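Tavelon Kitchen Robotics Working Group
Minutes of the Good Practice Meeting, Nov 13, 2019

Chair: Primo Cocco
Present: members from the Tastard, Sarnach and Longo sites
Apologies: one from Longo

1. Minutes of the August meeting
Agreed with one correction. Under item 4, "gripper check" should read "gripper and wrist check". Those are separate lines on the sheet, and Sarnach has been signing them separately all along.

2. Start position rule
Primo opened by saying how pleased he was with the response to the draft. Every site sent comments, and the ones from Tastard ran to several pages (all of them useful!). The draft says that an arm working near a kitchen appliance must begin each run from a still hover above the counter, with nothing in the gripper and nothing on the counter in front of it. The operator confirms this from the wrist view before pressing start.

Longo asked whether "nothing in the gripper" means fully closed. Agreed that it doesn't. A slightly open gripper is fine and is easier to check, as the gap shows up well against a pale counter. Wording to be changed to "empty, closed or slightly open".

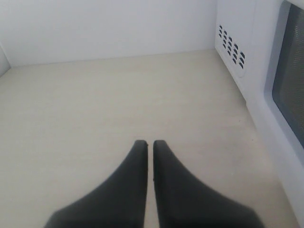 Wrist view at the hover, microwave to the right, counter clear ahead of the fingers.

Sarnach raised the side vents on microwaves. The draft only talked about doors and handles, and the group was glad to have this caught. New line: fingers must not touch or rest against vent slots, and no run may be planned with a path that brushes the side panel. Tastard offered to try the wording out with new operators, who tend to find the holes in a rule faster than the rest of us.

There was a lively talk about crumbs and small marks on the counter. Decision: marks in the surface are fine, loose items are not. If the operator can't tell which it is, stop and look at the counter in person.

3. Speed near appliances
Limit set at 100 millimeters per second within 800 millimeters of any appliance. Longo had hoped for a higher figure but was happy to go along with this one and bring timings to the next meeting. The limit applies on the way out as well as on the way in. The old sheet left that open, and sites had been reading it both ways.

4. Two-person rule
Agreed that 2 people must be present for the first run after any change of fingers. One watches the arm and one watches the screen. They may swap between runs but not during one. Sarnach already works like this and spoke very warmly of it.

5. Log sheets
The new one-page sheet was a hit. Tastard has filled in 100 of them and would like a bigger box for notes. Agreed. The "other" tick box will go, as it was being used for everything.

6. Actions
Primo: revised start position rule to all sites.
Tastard: try out vent wording, report back.
Longo: timings at the new limit.
Sarnach: write up the two-person routine as a half-page guide.

7. Any other business
Sarnach asked if the rules could be printed large enough to read from the operator's chair. Yes, and Primo will bring copies.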